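Stalport > Hand Tools > Ullberg Gripper Pair > Good Practice

Ullberg Gripper Pair

We love these little grippers, and we want yours to have a long and well-behaved life! The working rules below come with every pair, one for each hand.

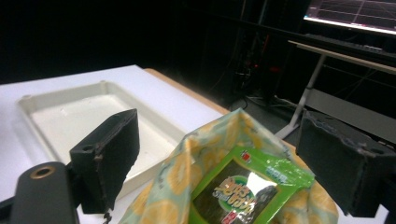 Check the pads before each session and again after 60 grasps. Look along the top rim first, where foam frays early; rough edges like the ones on these two fingers go in the log, and so does any strand hanging from a pad. Over 2 mm of foam missing means a new pad.

Keep your sleeves clear of the jaws, and work one package at a time. A shallow tray is a great home base for a slippery snack bag.

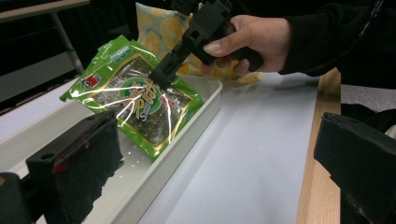 Soft bags and wraps

Close slowly on anything that folds. Take a thin layer, pause, then lift. Citrus-print bags are wonderful practice, all creases and corners! 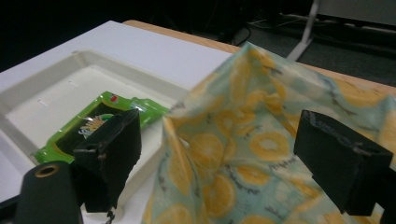

Photo: Mateja Papadopoulos / Wovdale

Leave slack in each cable and rest your hands for 20 minutes after 60 minutes of work.

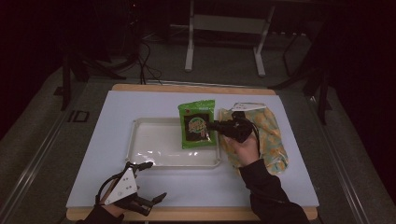
Elīna Koppel writes that her team at Dambrauskienė now checks the cables along with the pads, and she'd like both on one printed card. Great idea, and it's going in the January edition.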